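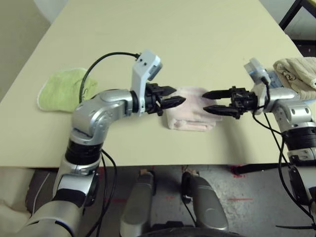 Datensatz Tronditz: Betriebsdaten Walzenschrämlader

Stand: 23. Oktober 2018
Pflege: Regula Lehner, Maltex

Inhalt

Der Datensatz enthält Maschinen- und Förderdaten aus dem Untertagebetrieb der Grube Tronditz, Abbaufeld Sterkodska. Erfasst sind 19 Schichten eines Walzenschrämladers im Strebbau, dazu die Bandwaage am Strebausgang. Daten des Streckenvortriebs liegen im Datensatz Xolalpa und sind nicht enthalten.

Dateien

schichten.csv: eine Zeile je Schicht, mit Beginn, Ende, Fördermenge und Stillstandszeit
maschine.csv: Messwerte der Maschine, 24 Spalten, Abtastung alle 4 Sekunden
bandwaage.csv: Massenstrom in Tonnen je Stunde
stoerungen.csv: Störmeldungen mit Code, Beginn und Dauer
codes.txt: Klartext zu den 11 Störcodes

Format

UTF-8, Trennzeichen Semikolon, Dezimaltrennzeichen Punkt. Zeitstempel durchgehend in UTC. Fehlende Werte sind leer; die Null ist immer ein Messwert. Ströme der Schneidmotoren in Ampere, Marschgeschwindigkeit in Metern je Minute, Schildposition als laufende Nummer ab Hauptantrieb.

Bekannte Mängel

Die Uhr der Bandwaage läuft der Maschinenuhr um 11 Sekunden nach. Der Versatz ist in den Rohdaten nicht korrigiert.
In Schicht 4 fehlt der Strom des rechten Schneidmotors vollständig.
Stillstände unter einer Minute erscheinen nicht in stoerungen.csv und müssen aus der Marschgeschwindigkeit abgeleitet werden.

Nutzung

Freigegeben für interne Auswertungen zu Verfügbarkeit und Schneidleistung. Für Aussagen zum Meißelverschleiß ist der Datensatz ungeeignet, Meißelwechsel wurden nicht protokolliert. Weitergabe an Dritte nur nach Rücksprache mit Regula Lehner.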